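Cotby Model Engineering and Repair Club
Minutes of the February meeting

Meeting opened at 7:05 pm in the back workshop. 12 members present. Roald Isaksson in the chair, Maham Khokhar taking minutes. Apologies were received from two members.

1. Minutes of the last meeting
Accepted with one correction. The drill press belt was replaced under the January budget, and the minutes had it under February.

2. Money
Balance stands at $266 after the electric bill. Roald asked that receipts for shop supplies be turned in the same month they are bought. Two members still owe dues and will be reminded by phone.

3. Gear donation from Bråten
Maham reported on the parts received when the Bråten repair shop closed. The lot is mostly gears, with some shafts and collars. She has logged 53 pieces so far and there is one more crate to go through. Few of them are marked, so each one has to be measured before it can be shelved.

Members agreed that spur gears and bevel gears should be kept in separate drawers. At present they are mixed, and a bevel gear stored under a heavy spur gear is likely to get its teeth nicked. Bore size will go on the label first, then tooth count, then outside diameter. There was some talk of putting the tooth count first, but most people come in looking for something to fit a shaft they already have.

Sorting has moved to the dark gray bench top. The white disc with the hole through it will stay there too — silver gears are easier to look over when there is a light surface under part of the tooth ring and a dark one under the rest. 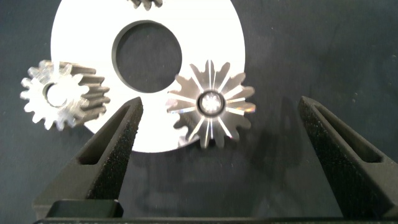
Roald said he would like every tooth looked at under the lamp before a gear is called good. Gears with chipped or badly worn teeth go in the scrap tub, and anyone may take from the scrap tub for practice cuts. Gears with light surface rust are to be set aside for cleaning and not thrown out. Bevel gears only go in the good drawer once someone has tried to find a mate for them. Singles get a yellow tag.

It was asked whether members could buy gears from the lot. Agreed that members may take up to 2 for their own projects at no charge once the logging is finished, and that anything beyond that is a donation to the tool fund.

4. Winch project
The Zeltar winch rebuild is waiting on a bevel pair. Maham will check the donated gears against the drawing before anything is ordered. If there is no match, Roald will get a price from Britivus and bring it to the next meeting. The drum and frame have been cleaned and primed. The brake lining still has to be found.

5. Workshop
The lamp over the lathe flickers and should be left off until the switch is changed. The solvent can must go back in the metal cabinet at the end of the night — it was left out twice last month. The bench vise handle is bent but usable.

6. Other business
A request to open the workshop an extra evening was put off until spring.

To do
Maham: finish the gear log, print drawer labels, check for the winch pair.
Roald: lamp switch, Britivus price if needed, dues calls.

Meeting closed at 8:40 pm.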